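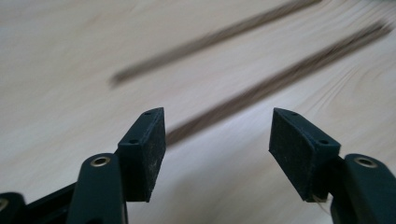
Section 4. Oiling and Waxing a Bare Wood Tabletop

This section covers the first finish on a new Werkham tabletop sold unfinished, and the yearly top-up after that. Read the whole section before opening a can. The printed card in the hardware bag says the job takes an afternoon. It doesn't, unless you count only the time you spend holding a rag.

4.1 What you need

Gellex hard oil, clear, one small can
Ngata paste wax, if you want wax at all (see 4.4)
Sandpaper, 120 and 180 grit
Lint-free cotton rags, more than you think
A vacuum with a brush head
Nitrile gloves
A metal bucket with water in it

You will see "tabletop conditioner" sold next to the oil, usually at twice the price. Read the back of the bottle. The ones we looked at were mostly thin mineral oil with a scent added. Mineral oil stays soft and sits in the wood, and hard oil doesn't cure well over it. Leave it at the store.

4.2 Preparing the surface

1. Clear the table and move it out of direct sun. Put a drop cloth under it.

2. Sand with the 120 paper, always along the grain. Use a block. Fingers press harder in some spots than others and the low spots show up later under a lamp.

3. Vacuum, then wipe the top with a barely damp rag. Let it dry for 40 minutes. The surface will feel rough again as the fibers stand up.

4. Sand lightly with the 180 paper. Two or three passes are plenty.

5. Vacuum again and wipe with a dry rag.

NOTE: Going finer than 180 is popular advice. On this wood we couldn't see that it helped. Very smooth wood takes up less oil, and the finish on our finer-sanded test board wore through first.

CAUTION: Do not use steel wool at any stage. Bits break off in the pores and can leave dark specks if the table gets wet.

4.3 Applying the oil

1. Stir the can. Don't shake it.

2. Test first on the underside. The label calls this oil "clear," and it is clear in the can. On pale wood it brings up a yellow tone, and no amount of wishful reading of the label changes that. If you dislike the test patch, stop here and choose a different product.

3. Pour a little oil onto a folded rag and work it in along the grain, one section at a time. Do the end grain last. It drinks more than the rest.

4. Wait 11 minutes, then wipe off everything that has not soaked in. Press hard and change rags when they start to drag.

5. Look across the top at a low angle with a lamp on the far side. Shiny patches are leftover oil. Wipe them again.

6. Leave overnight with a window open. Below 49 degrees Fahrenheit the oil will stay tacky for days, so a garage in February is a poor choice.

7. Apply a second, thinner coat the same way.

NOTE: The label recommends four coats. The company that prints the label also sells the oil. Two has been enough for a kitchen table in daily use, and the third coat on our test board mostly came off on the rag.

WARNING: Oily rags can heat up and catch fire on their own. Put each one in the bucket of water as you finish with it. Do not ball them up in a trash can, even for an hour.

4.4 Wax: do you need it?

Probably not. Wax feels nice and gives a soft shine for a few weeks. It does very little against water and nothing against heat, whatever the tin says about "total protection." If you still want it:

1. Let the oil cure for a full week.
2. Rub on a thin film of wax with a clean rag.
3. Buff after it hazes over.

Once there's wax on the table you will have to take it off with mineral spirits before you can oil again. Work with the windows open, away from any flame, and treat those rags like the oily ones.

4.5 Daily care

Wipe spills when you see them. Wash with a damp cloth and a drop of dish soap, then dry. Vinegar sprays, lemon oil and the rest of the folk cures are best kept off it. Use a trivet under hot pans.

4.6 Common problems

Sticky after two days: too much oil was left on. Rub with a rag dampened with fresh oil, then wipe dry right away.

White ring from a cup: give it a day. Many fade. If it stays, sand that area lightly with 180 and oil it again. The mayonnaise trick left us with a greasy ring.

Blotches: usually old glue or sanding missed in step 2 of 4.2. More oil will not even them out. Sand back and start that area over.

For legs and brackets, see Section 5.

Werkham Tables, Mirport | Customer help desk, extension 421 | Guide revised 28 August 2026 | Copyright Werkham. All rights reserved. | Back to top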